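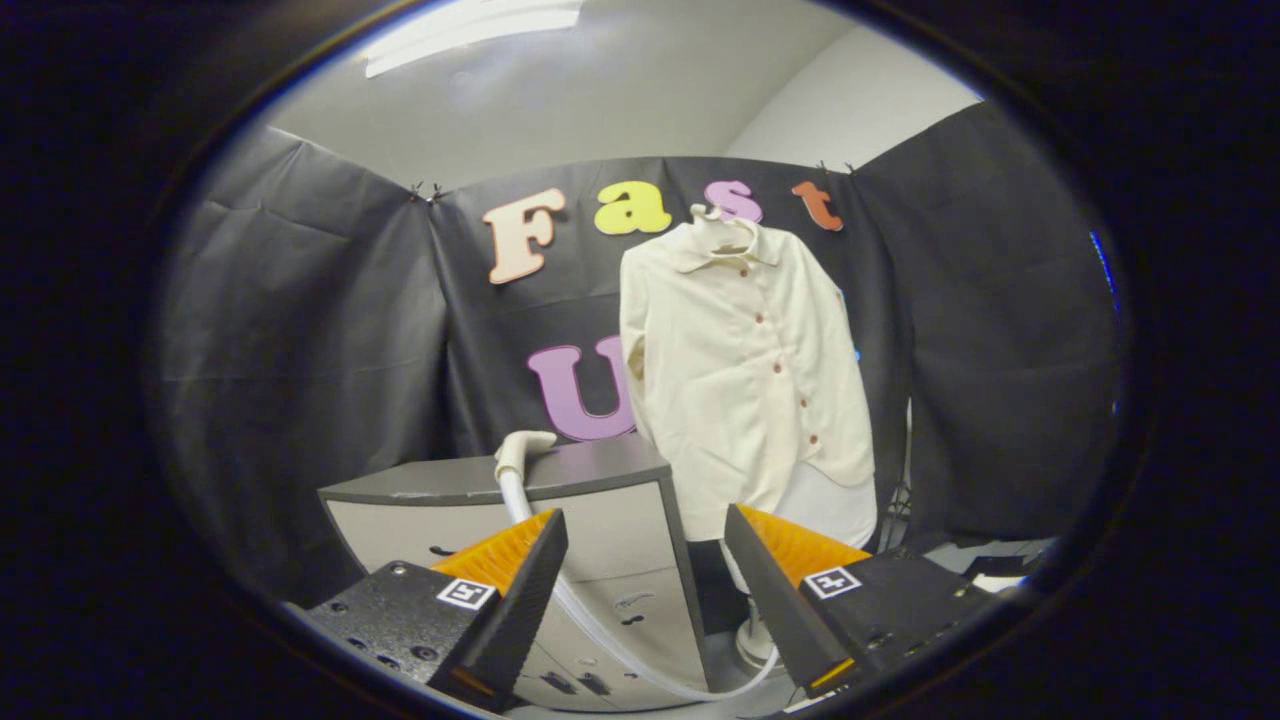
My grandmother's recipe box has 72 cards in it, and for most of my life I could read exactly four of them. Those four were in English, typed up by my aunt in the eighties on a machine with a lazy letter e. The rest were in Ukrainian, in pencil, in a hand so small and slanted that even my mother used to hold them at arm's length and sigh.

I inherited the box two winters ago. I also inherited the rolling pin, a chipped enamel pot and a great deal of guilt, and I decided I would cook my way through every card and write down what I made in a form my kids could use. How hard could it be? I had a dictionary app and a free weekend. (You can stop laughing now.)

The dictionary app was useless, of course. It wanted printed letters, and what my grandmother wrote looked like a fence after a windstorm. So I did what I should have done first and called Antonina Yatsenko, who taught Saturday language classes at our church when I was nine and who once made me write the word for "dumpling" 100 times on lined paper. I was sure she wouldn't remember me. She remembered me as the girl who chewed the pencils.

Antonina is retired now and lives upstairs from Hutsuliak, the bakery with the green awning, so her whole apartment smells like rye. We sat at her kitchen table and she picked up the first card and read it straight off, the way you or I would read a cereal box. I got a little teary. Then she got to the end and I said, "Wait, how much flour?" and she said, "It says enough flour."

Well, they all say that! Enough flour. Milk, as needed. Bake until done. One card, for a honey cake my mother still talks about, gives the oven setting as "like for Easter." Another calls for a glass of sour cream and then two small glasses of sugar, and we spent most of an afternoon on the phone with three cousins trying to settle which glasses she meant. My cousin in Ohio swore it was the blue ones. My cousin in Winnipeg said the blue ones came later, after the move, and that the old ones had been thick and kind of greenish and held less than you'd think. He still had one. He filled it with water, poured it into a measuring cup and texted me the number, and that's how I learned that my grandmother's glass was a bit under three quarters of a cup. I wrote it on an index card and taped it inside the lid.

I started in September with the easy stuff. Potato pancakes, which I could make asleep. Beet soup, which I thought I could make asleep until I followed her card and saw she put the vinegar in at the very start, before the beets. It keeps the color. Mine had been coming out brownish for 20 years and I'd always blamed the beets.

Then came dough, and I went to pieces. I made the poppy seed roll and it split down one side like an old couch. I made it again with less filling and it split down both sides. By the fourth one my husband had started calling it "the log" and my younger son had asked, very politely, if we could have pie. I took a slice over to Antonina in a napkin. She chewed for a long time and said the flavor was good. Then she asked how long I'd let it rest after rolling it up, and I said, rest?

It isn't on the card. My grandmother would no more have written "let it rest" than "open the oven door." She rolled it, she covered it with a dish towel, and she went and sat down with her feet on the other chair and had her tea, and when the tea was gone the roll went in the oven. I'd watched her do it a hundred times as a kid and I thought she was just tired. So now there's a line on my version of the card that says "have a cup of tea," and I mean it as an instruction.

I've been typing everything up as I go. My first thought was to have a proper book made, and I took a few pages down to Drukar, the print shop by the post office, where a very patient young man showed me paper samples for an hour. I wanted the original card on the left side and my version on the right. He wanted to know how many copies. I said nine and watched his face fall. We settled on spiral binding with a plastic cover, which he pointed out you can wipe down, and I've come around to it completely. I'd been picturing linen. Linen, in my kitchen!

There are still some cards that have us stumped. One has no title and lists only onions, eggs, "the good bread" and a word that Antonina thinks is a neighbor's last name. One is plainly half of a recipe, and the other half has to be in somebody's drawer somewhere – I've put the word out to the Winnipeg people. And one turned out to have nothing to do with food. It's a list of what she paid for a winter coat, in installments, with each line crossed out, and at the bottom she'd written "mine" and underlined it. I'm putting it in the book, between the honey cake and the pickles, right where she kept it.

We have 11 cards to go. I finally tried the honey cake last month for my mother's birthday, with the oven at 350, after a long argument about what Easter meant. She ate two pieces without saying much. Then she told me her mother's was thinner, and asked if she could take the rest home.

More from Food & Family

The pickle crock in my garage
What to do with a whole bag of buckwheat
Letters: your mothers' worst casseroles
A morning behind the counter at Hutsuliak
Six soups for a cold spring
How I learned to love the freezer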